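Cubby shelf

A cubby shelf, also called a cube shelf or cube organizer, is a storage unit divided by upright panels and fixed shelves into a grid of open compartments. It differs from an ordinary bookcase in having short shelves broken up by vertical dividers, so that each opening holds a separate group of things. Most have no doors. They are used in bedrooms, playrooms, school entryways and small stores.

Construction

Household units are commonly made of particleboard with a white or wood-colored surface, sold flat and put together at home with screws and dowels. Some are solid wood, and light ones are made of wire panels held by plastic corners. The Solberg pattern, sold from 2000 onward, used a single size of panel for both shelves and dividers, which made it easy to add a column later. A tall version of it stood 148 centimeters high.
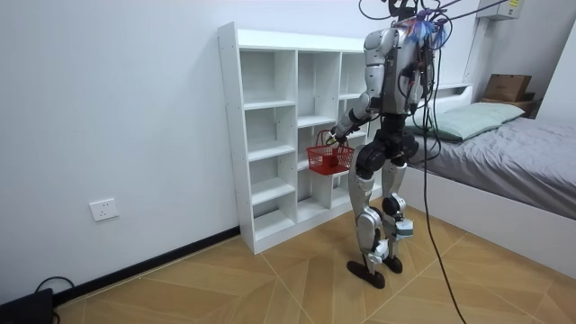 Compartments may be all one size or mixed. Wider openings suit folded blankets and large books, while narrow ones are better for shoes and small household goods. Because the dividers carry much of the load, a shelf with many uprights sags less than a long open shelf of the same thickness.

Screw holes often remain in view on the inner faces after assembly. Small plastic caps are sold to cover them, though many owners leave them bare.
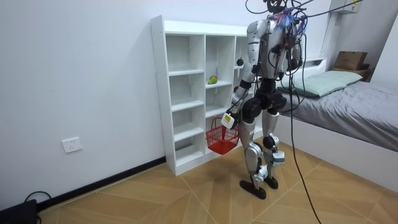
An open cubby unit in a bedroom, with a small red basket in front of the lower shelves.

Use with baskets

Baskets and bins are the usual companions of the cubby shelf. A fitted bin works like a drawer and hides its contents. A small handled basket is more often carried along the shelf to gather loose items, then emptied elsewhere. Mesh plastic is popular for this job, being light and easy to rinse.

Fruit is sometimes kept on open shelves in a small home. Pears ripen well at room temperature in a single layer. Fruit left at the back of a deep compartment is easily forgotten, and juice can stain or swell a board edge where the surface has chipped.

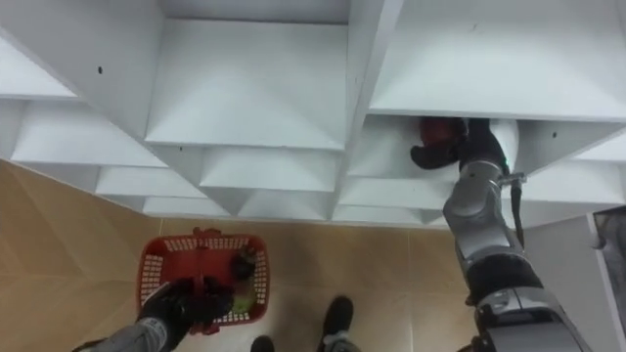
Zallier, writing in a reader column on home storage, objected that depth matters less than height: anything above eye level gets forgotten, front or back, and the top row should be kept for things wanted twice a year.

Placement and safety

Tall units should be fastened to the wall with a bracket or strap, particularly in rooms used by children. A baseboard can hold the unit slightly away from the wall, leaving a gap that the bracket must span. Wall outlets are best left clear to one side. Heavy items go in the bottom row. 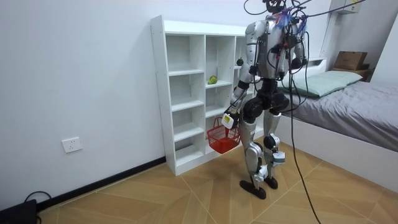

Forker replied in the same column that a strap is no help if it is screwed into bare drywall, and that the stud should be found before the shelf is filled.

See also: Bookcase; Pigeonhole; Storage basket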